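Fil sur l'évacuation bouchée de notre atelier, pour ceux qui louent un local avec de la vieille tuyauterie. Je ne suis pas du métier et le français n'est pas ma langue maternelle, je vous prie de corriger mes termes si nécessaire.

**1/6**
En juillet, l'évier du local de Lodine a commencé à se vider très lentement. J'ai d'abord démonté le siphon : propre. Le bouchon se trouvait donc plus loin, dans la conduite commune.
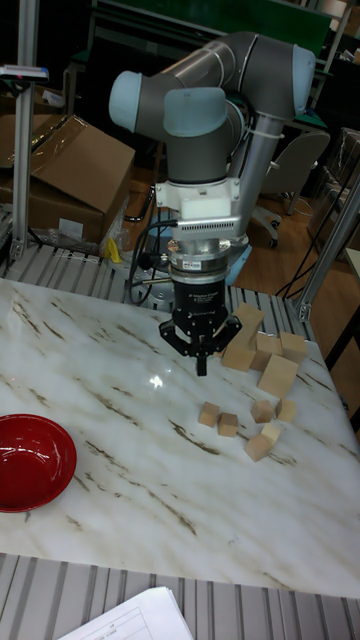 **2/6**
J'ai versé de l'eau très chaude avec du savon noir, puis utilisé la ventouse. Le niveau a baissé un peu. Le lendemain, il était remonté, avec une odeur d'égout assez forte dans le couloir.

**3/6**
Appel chez Ledgate à 7 heures du matin. On m'a annoncé 310 euros pour le déplacement et le curage à haute pression, sans la caméra. J'ai demandé le devis par écrit et je l'ai reçu avant midi. Je vous conseille de faire pareil.

**4/6**
Le technicien est passé par le regard de la cour, que je croyais condamné. À 6 mètres, il a rencontré de la graisse durcie et des racines. Il a travaillé 3 heures. Il m'a déconseillé la soude, qui peut former un bloc dur avec la graisse.

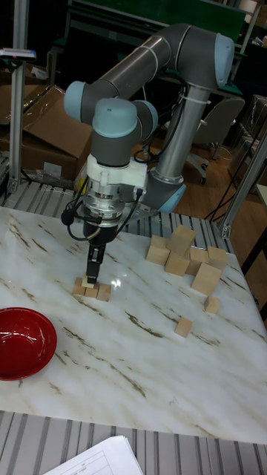

*À l'atelier, le bras gris et bleu au-dessus de la table en marbre.*

**5/6**
Question du paiement : selon mon bail, l'entretien courant est à ma charge. Les racines dans la conduite commune, je ne le pense pas. J'ai envoyé la facture et le rapport au gérant, la société Plerklow, par lettre recommandée. J'attends encore la réponse.

**6/6**
Depuis, j'ai posé une grille Tak dans l'évier et je la vide chaque soir. L'eau descend normalement. Si quelqu'un a déjà obtenu un remboursement pour des racines, je voudrais bien savoir quel article du bail il a cité.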